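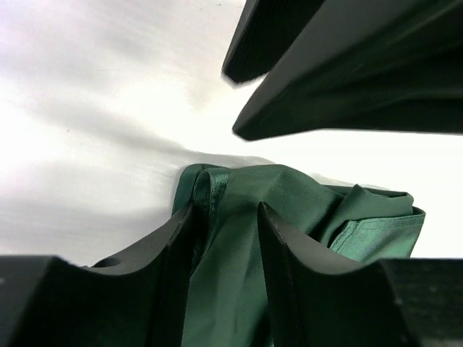 Home | About the Club | Paddling | Boat Store | Minutes | Contact

Minutes of the general meeting, July 2022

In the chair: Craig Shearer
Minutes taken by: Drahomíra Skála
Apologies were read and accepted.

1. Minutes of the March meeting

Agreed, with one correction. The March minutes say the Ornard trip was "well attended". It was attended by the people who had already paid. Wording changed to "attended".

2. Proposed touring weekend on the Prelel

The chair put forward a canoe and kayak weekend on the Prelel, using the outfitter Aerts for the shuttle and for any hired boats. He read out part of their leaflet, which promises gentle water, wildlife at every bend and a landing stage at each overnight stop.

Drahomíra asked which month the leaflet was describing. The chair did not know. She pointed out that the same firm called the Ornard gentle, and members spent most of that afternoon dragging boats over gravel. She would like to see a water level before she sees another heron.

The distance is given as 78 km over 2 days. Several members doubted this. The chair said the leaflet was written for fit paddlers with the current behind them. It was asked how much current there is in a dry summer, and no answer was given. A shorter route, getting out at Pimik, was suggested from the floor and had more support than the full one.

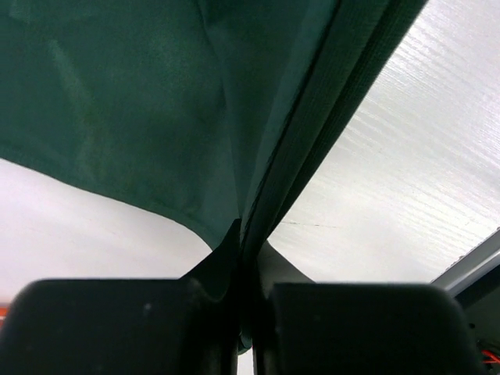
Cost was discussed next. Aerts want a deposit of £30 a head, not returned if the river is too low to paddle. The meeting thought this left all the risk with the club. One member said that every outfitter does it. Another said he had used one that did not, but could not remember the name.

Agreed: no deposit to be paid until Aerts have put in writing what happens if the water is low. The chair to write to them. The shorter route to be priced as well.

3. Camping at Pimik

The campsite says it has room for us on the grass by the river. Drahomíra has stayed there and reported that the grass slopes, that the landing stage is a plank, and that the showers take coins which the office does not sell after six. She has no objection to going back provided people are told beforehand.

The chair felt this was a gloomy account. Drahomíra asked for it to be minuted in full.

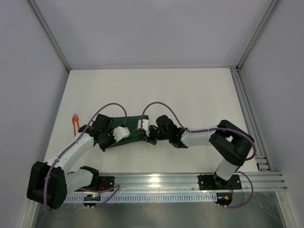
4. Spray decks and buoyancy aids

It was reported that 2 of the club spray decks leak at the seam. The maker's reproofing liquid has been tried on one of them and the member who tried it says it is as good as new. Asked whether it had been in the water yet, he said it had not. Left until it has been.

Buoyancy aids are due their float check. Any that fail are to be thrown away this time and not hung back on the same peg.

5. Boards on club evenings

A request was received for stand up paddlers to join the evening sessions. No objection in principle. There was some doubt about whether they could keep up with the touring boats, and equal doubt about whether the touring boats could keep up with them. To be tried for a month, leashes to be worn, same safety briefing as everyone else.

6. Any other business

The gate code has been changed again. Members should ask the chair and should stop writing it on the gate.

Next meeting to be called once Aerts have replied. Drahomíra asked what would happen if they did not reply. The chair said he was sure they would.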